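Trivedcombe Community Board > Home and Health > Hair washing, how often are you all doing it?

Zoia_D
November 19, 2021
Right, settle something for me. My sister washes her hair every single morning and says I'm disgusting for leaving mine 3 days. It's fine hair, past my shoulders, and if I wash it daily it goes like candyfloss. Who's right?

motow_jean
You are! I went down to twice a week in June and the first fortnight was grim, I won't lie, I lived in a hat. Then it settled. I brush it through at night now, roots to ends, and it doesn't look greasy until day four — day five if I've not been near a frying pan.

Ruairi M
Depends on your job, surely. I'm in a kitchen all day and if I skipped a wash the dog would leave home. Daily for me, cheap shampoo, no bother at all.

motow_jean
Fair enough Ruairi, but yours is an inch long! Mine takes nearly 45 minutes to dry and I'm not getting up at six for that. I do think brushing gets overlooked, mind. Mine's one of those open ones with the rings and it rinses clean under the tap, so I'm not putting last week's dust back on my head.

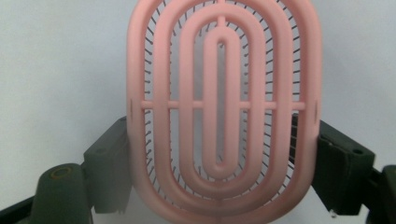

Shivam isn't having the night brushing at all, and says all it ever did for him was drag the oil down and leave his fringe flat by breakfast. He'd go for washing just the front bit over the sink.

Zoia_D
Just the fringe?? I've never thought of that. Does the rest not look odd next to it?

Shivam A
Not once it's dry. My mum's done it for years. Tiny blob of shampoo, rinse, two minutes with the dryer.

Ruairi M
Still think you lot are making it complicated. Wash it when it's dirty.

motow_jean
Yes but WHEN is it dirty, Ruairi, that's the whole thread.

Zoia_D
Trying the fringe thing tomorrow. Not telling my sister.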